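OK so the rice cake thread. A few of you asked for it after I mentioned the meeting room snack table last week, and I have so many thoughts. Buckle up! 🧵

**1/** Background: our office at Salura has one big conference table and everything happens on it. Planning, birthday cake, tax forms, the time Erick Mollel rebuilt a whole bicycle wheel. And since September it has also been where the four o'clock snack lives.

**2/** The rule is simple. Whoever has the last meeting before four brings something. It has to be shareable and it can't need a fork. Budget is whatever you feel like, and I've seen people do wonderful things with the change in their coat pocket.

**3/** My current obsession is anything round, flat and stackable. Rice cakes, wafers, oat rounds, those big plain crackers with a coating on one side. They come in a neat little tower, they're easy to pass along, and you can put literally anything on them.

**4/** Ronja Hellström got me started. She grew up putting butter and thin cucumber on crispbread and she brought the whole kit in one afternoon — butter in a jar, cucumber in a towel, a tiny knife. I ate 8. I'm not sorry.

**5/** Now, wrapper technique, which I care about more than is normal. Don't tear the end off and shake them out! You get crumbs in the table seam and half of them land on their edges and roll. Lay the pack down, open the plastic out flat, and let it be the plate.

**6/** You get a stack people can reach from any side, and when it's over you gather up the corners and the crumbs go with it. Zero dishes. I love zero dishes.
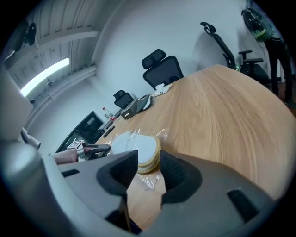 *Snack stack on the big table, white side up, wrapper doing plate duty.*

**7/** Look at those layers, though! White on top, biscuit color around the sides. I find a stack like that so cheerful on a wooden table. It makes the paperwork at the far end look better too.

**8/** Toppings, ranked by me and me alone. Peanut butter with a pinch of salt. Cream cheese and chives. Ronja's cucumber. Mashed banana if you're eating it right away (it goes gray, be quick). Hummus is fine but it slides.

**9/** If your rounds already have a sweet coating, leave them alone. Maybe a slice of strawberry. Awuor Koech put chili flakes on a yogurt one and I was ready to argue, and then I had a second one, so there goes my argument.

**10/** Keeping them crisp: they hate humid rooms. Once the pack's open, whatever's left goes in a tin with a tight lid. If they've gone soft, try a low oven for a few minutes, plain ones only. I did this with coated ones once and we won't be discussing the tray.

**11/** How many to buy? I used to bring one pack and feel generous. Then Lilian Kombo's team moved in down the hall and word got around. Two packs minimum now, three if there's a deadline.

**12/** Somebody asked if this is "a real lunch." No! It's four in the afternoon! Lunch was hours ago and dinner is a rumor. You need something crunchy and a chance to talk about a thing that isn't the schedule.

**13/** That's my favorite part, by the way. People who'd never book a meeting with each other end up reaching for the same stack. Thandeka Radebe and I planned most of the Grurnivar open day standing at the corner of that table with our mouths full.

**14/** Next up I want to try making my own oat rounds. I've got a recipe from my aunt that says "bake until they look right," so wish me luck — I'll post the results even if they're shaped like Ohio.

**15/** Tell me your toppings! Savory especially, I'm in a rut. And if you have a good way to stop hummus from sliding, please, I'm all ears.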